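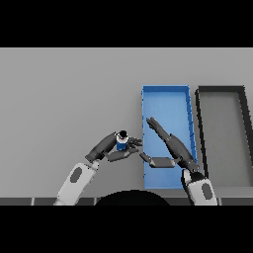

Household Task Readiness Checklist – Sorting Into Trays
Site: Peline test room, Dimaculangan building
Inspector: Reshma Mokoena
Countersigned: Marites Catacutan
Date: 19 Nov 2024

Scope: two-armed machine with jointed hands, table height work. Simulated runs are inspected first; the physical unit is inspected under a separate form.

1. Work surface clear of items not in the task
Pass.

2. Trays within reach of both arms
Pass for the blue tray. The dark tray is to be checked again from a wider view.

3. Object held upright before transfer
Pass. Small capped cylinder, left hand.

4. Hands keep clear of each other near the tray
Pass with comment. The open right hand works low over the blue tray while the left holds the object beside it. A minimum gap should be written into the task sheet.

5. Release without tipping
Not assessed on this form. See run log 1041.

6. Recovery after a dropped item
Fail. The August finding stands: the run ends and a person must reset the table.

7. Emergency stop tested
Not applicable to simulated runs.

8. Run log complete
Fail. Log 1364 has no operator name. Hisora to correct and resubmit.

General comments
The Clultuvska report asks whether the machine may be described as ready for kitchen and stockroom tidying. On present evidence it may not. Sorting known items into fixed trays is a fair first step, but a household drawer holds soft, wet and tangled things that this task does not include. Staff should use the words "supervised sorting" in all letters to residents.

Actions
Task sheet to be amended under item 4 – R. Mokoena.
Reset procedure to be drafted under item 6 – M. Catacutan.
Next inspection once 3 complete logs have been received.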